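Kellik: bin picking with off-policy correction of stale grasp labels

README for the data and code release

Kellik is a set of grasp attempts made by a robot arm over a bin of mixed household and hobby items, together with the training code for the method we call Pan. The older set, Cistton, is included in the same download so that the two can be compared with one loader.

What the method does

A grasp network trained on its own attempts has a problem with old data. Attempts made early on, by a weak policy, cover parts of the bin that the later policy never visits, and their failures are often failures of the approach path. Pan keeps the old attempts but gives each one a weight, computed from how likely the current policy would be to choose the same grasp. Weights are clipped at both ends. The clipping values are in the config file and we did not tune them per run.

Contents

cistton/ 1,398 attempts, scripted policy, single objects
kellik/ 2,755 attempts, learned policy, cluttered bin
pan/ training and evaluation code
pluton/ the simulator scenes used for pretraining

Each attempt has a color image from the fixed camera, the commanded gripper pose, the joint log, and a success label. Depth is present for Kellik only. Joint logs are in radians, positions in meters, both in the robot base frame.

Labels

Success is decided by gripper width after the lift. The threshold is set low so that thin items count, and this lets in a few false positives when the fingers close on a fold or a cable. We checked part of Kellik by hand and corrected what we found. The corrected file is labels_v2.csv. Please use that one; the first file is kept only so that the earlier numbers can be reproduced. 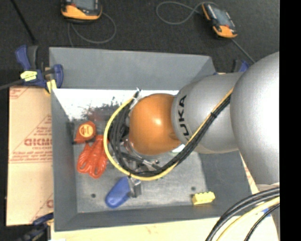
Splits are made by object, so an item that appears in the test split does not appear in training. Cistton has no official split. In Kellik the bin was refilled between sessions, and attempts from one fill always stay in the same split.

Results

Pan does better than uniform replay on the Kellik test split in all 6 seeds. The gain is largest for small items close to the walls. For long, flexible items there is no clear difference, and on two seeds Pan is slightly behind on these. Pretraining in Pluton helps for nearly 2,000 training steps and then stops mattering.

Known problems

Bright reflections on the bin floor upset the depth channel, and invalid pixels are stored as zero.
The arm blocks part of the view in many images. We have not removed these.
Time stamps in Cistton drift against the joint log. Use the frame index.

Running the code

Install the packages in requirements.txt, set DATA_ROOT, and run train.py with the config named kellik_base. Evaluation writes one CSV per seed to the output folder.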